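WOOD AND MOISTURE: NOTES FOR UNIT 4
Introduction to Furniture Making, Lerum Evening School
Instructor: Gangadharan Chowdary
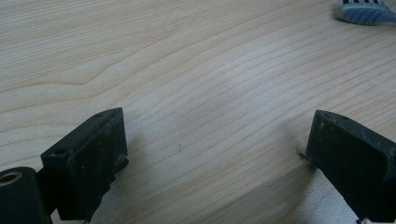 Fig. 4.1. Pale tabletop with long, curving grain lines.

Read these notes before the shop session. Bring them with you, along with your cut list for the side table.

1. Why wood moves

Wood takes in moisture from the air and gives it back. When the air is damp the wood swells, and when the air is dry it shrinks. This goes on for the whole life of a piece. A finish slows the exchange but does not stop it.

Freshly cut wood holds water in two places. Free water sits in the open cell spaces and leaves first. Bound water is held in the cell walls. The wood does not change size much while the free water is leaving. Once the cell walls start to dry, shrinking begins. The point between these two stages is called the fiber saturation point. For most species it is near 30 percent moisture content.

2. Direction matters

Movement is different in each direction.

Along the grain: very small. We ignore it in this course.
Across the grain, radial (from the center of the tree outward): moderate.
Across the grain, tangential (following the growth rings): largest, often close to twice the radial figure.

A flat-sawn board is wide in the tangential direction, so it moves more across its width than a quarter-sawn board of the same species. It also tends to cup, because the two faces do not shrink by the same amount. Look at the end of a board before you mark it out. If the rings run mostly parallel to the wide face, it is flat-sawn. If they stand close to upright, it is quarter-sawn.

3. Working out the movement

Use this formula for a first estimate:

Change in width = board width x change in moisture content x coefficient

The coefficient comes from the table handed out in Unit 3. Make sure you are reading the tangential column for flat-sawn stock.

Worked problem. A flat-sawn panel is 530 mm wide. The coefficient is 0.003 and the moisture content is expected to change by 4 percentage points between winter and summer.

530 x 4 x 0.003 = 6.36 mm

Call it 6 mm. A panel screwed tight to its frame has no room for that and may split or push the joints apart.

Now try it with a drawer front 204 mm wide, same coefficient, same change. You should get just under 2.5 mm. Then work out your own tabletop and write the result on your cut list.

4. Fastening a solid top

Any of these methods is acceptable for the side table:

Wooden buttons in a groove cut along the inside of the apron. Leave a gap between the button and the apron at the sides.
Figure-eight fasteners, recessed so they can turn.
Screws in slotted holes. The slots must run across the grain of the top.

Fix the top firmly at the center of the end aprons if you want it to move evenly both ways. Do not glue the top to the base.

Breadboard ends get glue on the middle few inches only. The outer pegs go through slotted holes in the tenon. We will cut a sample joint in Unit 6.

5. Storing your boards

Stack boards flat on stickers of equal thickness, one directly above another. Let air reach both faces. Leave new stock in the shop for at least two weeks before milling. Mill slightly thick, let it rest for a day or two, then take it to final size.

Éabha Conneely keeps the moisture meter in the tool room. Sign it out and take three readings per board, away from the ends.

For next time

Read pages 43 to 58 in the course reader. Finish the two calculations above. Allow 90 minutes for milling, and have your end-grain sketches ready when you come in.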